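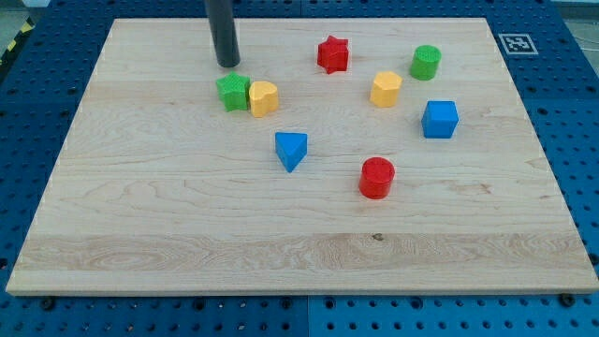

## 4. Oiling and curing the top

Read this section before you open the can. The Movmont label says one coat is enough. We have never seen one coat be enough on maple, and neither has the shop in Nonthorpe that sells the stuff.

1. Sand with the grain until your palm stops catching. The label calls this step optional. Do it anyway.
2. Vacuum, then wipe with a dry cloth. Skip the tack cloths sold with the Ciso kit — ours left a film that the oil wouldn't get through.
3. Stir the oil for 2 minutes. Don't shake it.
4. Pour a small puddle in the middle and spread it thin with a lint-free rag.
5. Wait 10 minutes, then wipe off everything that hasn't soaked in. If the surface still feels greasy, keep wiping.
6. Leave it overnight and repeat from step 3. Stop when a new coat no longer changes the color.

> **Caution:** Oily rags can catch fire by themselves. Lay them flat outdoors to dry, or put them in a metal can filled with water and close the lid. Never ball them up in the trash.

**Note on curing time.** Movmont claims "ready to use by dinner." Dry to the touch and cured are different things. Allow about 90 hours before you set anything wet on it, and longer in a cold garage. A board oiled in July will be ready well before one oiled in winter.

**Note on knots and wavy grain.** These spots drink unevenly. An extra dab on the thirsty areas usually helps. The Politis grain sealer is supposed to fix this, but we tried it on two scraps and couldn't tell which one had it.

7. To test the finish, put a drop of water near a corner. If it beads, move on to Section 5. If it soaks in, let the spot dry, sand lightly and add a coat.

For part numbers and refill sizes, see page 273 of the supply catalog. Check the prices yourself; ours were out of date when we ordered.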